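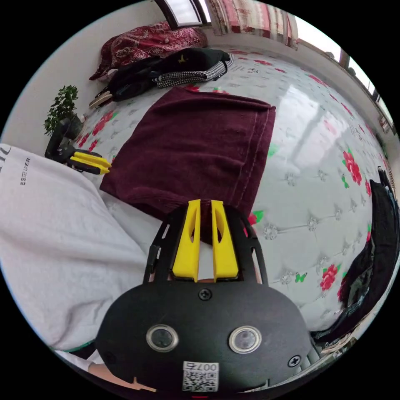 Unit 007, fingertips at the edge of a folded towel.

Zumia Community > Hand-held grippers > Setup and care

Closed reading has wandered on one gripper, is recalibrating really the fix?
posted by Bahman Bagheri

I look after a pair of Zellance hand-held grippers, the black ones with the yellow slotted fingers. We use them for cloth work on a bed: towels, clothes, small stuff.

In June I zeroed both. Fully closed, 007 gave me a raw jaw reading of 1139. This morning the same unit, fingers shut on nothing, gives 1339. The other one hasn't moved. Open and close still feel smooth to my hand, but the software now thinks there's a gap of some 4 mm when the tips are touching.

Dernora, who sold us the set, told me to "recalibrate and carry on." I don't buy it. If something slipped once it will slip again, and all I'll have done is write the wrong number over the right one. I have wiped both lenses, restarted everything and swapped the cable. No change.

What would you check before pressing the calibrate button?

Replies

zellfan_tom
Just recalibrate. Mine was off too and it's been fine for ages.

Santoso
I'd hold off on the button too. "It's been fine" usually means no one has looked at the number again.

Power off first. Hold the body still and try to rock each finger by itself, sideways and then front to back. Both should feel the same. If one has play, it's the mount, and calibrating over a loose mount buys you an afternoon.

If both are tight, take the fingers off and look inside the slots and along the seats. Towel lint gets in there and packs down hard. Pick it out dry, no oil. Refit, and snug the screws a little at a time, going back and forth between them. People crank one all the way down and then wonder why the finger sits crooked.

Then close on nothing and write down the raw value. Open, close, write it down again. If the two agree and they're back near your June figure, leave calibration alone. If they agree but sit somewhere new, fine, calibrate. If they don't agree, something is still moving and Dernora owes you a better answer than the one you got.

Last check is with cloth in the jaws. Look at the fingers straight on while you're holding something. They should stay side by side, without one leaning away at the tip. Mine for comparison would look a lot like yours does in this shot from your album:

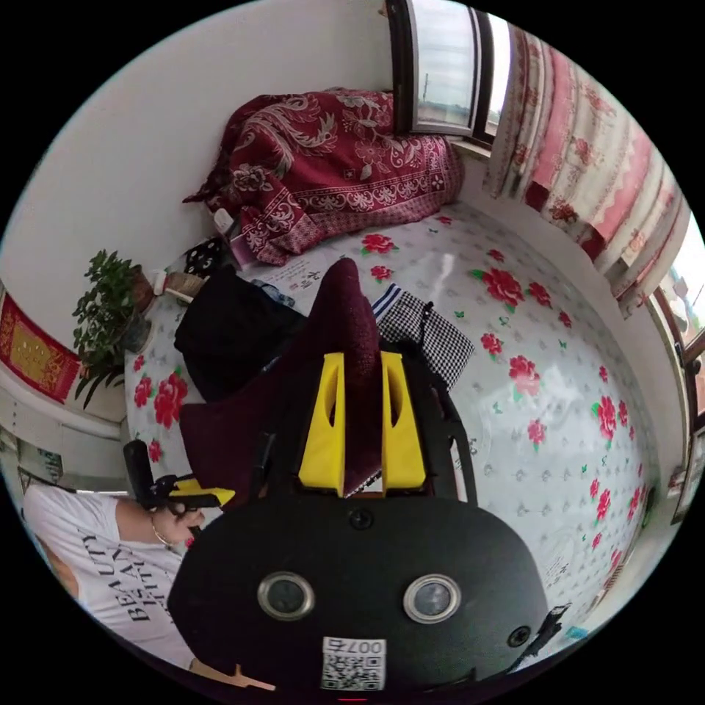

Follow-up from Bahman Bagheri
Lint, at least partly. There was a hard gray wad under the left seat. Cleaned it, refitted, and it closed at 1139 twice running. I'm not calling it solved. I'll read it again after a full day of towels and post whatever it says.

zellfan_tom
So you could have recalibrated and been done by lunch.

Santoso
And been wrong as soon as the wad came loose. Bahman, do the other unit while you have the screwdriver out.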